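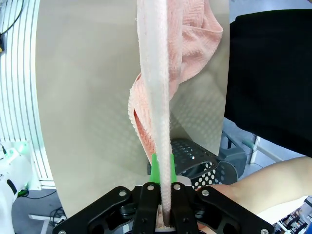 Skitutel fingers closed on a twist of terry cloth.

How to set up the Skitutel towel kit on a two-arm robot

The Skitutel kit costs $119 and promises that a pair of robot arms you already own will learn to pick up a towel, open it out and fold it. For $119 I could also have paid a teenager to fold towels until the teenager went to college. But I had the arms, and I had the towels, and Fernanda Vieira was getting tired of hearing me talk about it.

In the box you get two pairs of fingertip pads in a green you will never lose on a dark floor, a bag of screws, a key for the software, and a printed manual that runs to 39 pages. The first nine are warnings. The arms, grippers and wrist cameras are up to you. I bought mine through Trasterar, who sell the kit on its own or with a second set of pads. Get the second set. Terry cloth is harder on soft pads than the manual lets on.

What you need before you start

Two arms with parallel grippers, each with a camera at the wrist. A third camera looking at the table. A plain tabletop with no pattern. A laundry basket. Several towels you don't love. An emergency stop within reach of whoever is standing closest, and a second person if you can talk one into it.

Step 1: Fit the pads

Turn off the power to the grippers and move the arms to where you can get a screwdriver in. The pads go on the ends of the fingers, ribbed side in. Snug the screws, close the gripper by hand, and look at it from the side. You want the pads meeting flat along their whole length. If they touch at the tips first, back off the screws, nudge, and try again. I did this four times on the left arm and once on the right, and I have no theory about that.

Step 2: Set the grip force

The software opens with the force slider in the middle, and that setting works well for a dish towel. Bath towels need more. Feed a single layer of cloth between the pads and pull gently downward. If it slides, go up one notch. Then try a folded hem, which is several layers thick and stiffer, and make sure the fingers still close far enough to report a grip. The kit calls this the hem test. Do it with every kind of towel you plan to use, including the fancy woven ones.

Step 3: Teach it to find an edge

Here you'll spend your Sunday. The kit wants almost 20 demonstrations of a person handing the robot a towel by its edge, and it wants them to be different from one another. Stand beside the table. Offer the edge, wait for the fingers to close, and let go. Vary the height. Vary the side. Bunch the towel up on some tries and hold it neatly on others. My first batch was much too polite: I gave it the same tidy corner every time, and it learned to expect tidy corners from life.

Keep your fingers clear of the pads. They don't pinch hard, but they are in no hurry to let go either.

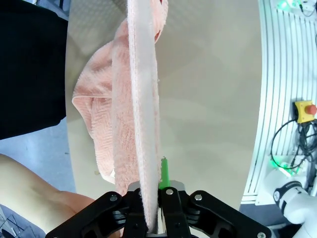
Ziad Chidiac wrote in to say that I'm making this step sound worse than it is, that he got a usable edge grip from the first batch, and that the real trouble with the kit is the release, where his right gripper opens a beat late and drags the corner with it. Fair enough. Mine does that too, on thick towels. He fixed it by lowering the release height in the settings until the cloth touches the table before the fingers open. I tried the same and it helped, though it also gave me a new kind of wrinkle.

Step 4: Hold it with both arms

Once each arm can take an edge on its own, switch the software to Pair mode. One gripper takes a corner, the other works along the edge to find its partner. The arms then move apart until the band at the top is fairly straight. The rest of the towel can hang however it likes at this stage. Don't reach in to help. I know how badly you'll want to.

If the arms pull too far apart, the towel pops out of one side and everybody in the room looks at you. Lower the stretch limit a little at a time. If they don't pull far enough, the top edge droops and the fold comes out shaped like a slice of pizza.

Park the basket to one side of the table, outside the folding area. 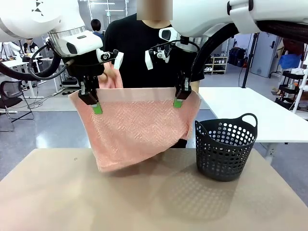

Page last changed: July. Pair mode section redone for software version 2.

Step 5: Fold

Press Fold and stand back. The arms lower the bottom of the towel to the table, lay the rest over it, and go back for a second fold if you asked for one. You can choose halves, thirds, or something called Hotel that I haven't gotten to finish yet. Start with halves.

A bad fold can be saved as a bad fold, using the thumbs-down button, and the software will ask what went wrong. The choices are Slipped, Crooked and Other. I have used Other a lot.

Is it worth the money?

For folding laundry, no. Fernanda Vieira can do the whole basket while the robot is thinking about its first corner, and she has pointed this out. As a way to get two arms working on something soft, it's good value. The pads grip better than the bare fingers did, and the training screens are clear once you find them. The older Khoury pads I had in a drawer are cheaper and fit the same screws, but they slid on hems. If you have a Skimholm controller, check the adapter list before ordering; the cable you want is sold separately.

Washcloths are not supported. They tell you so on page 31.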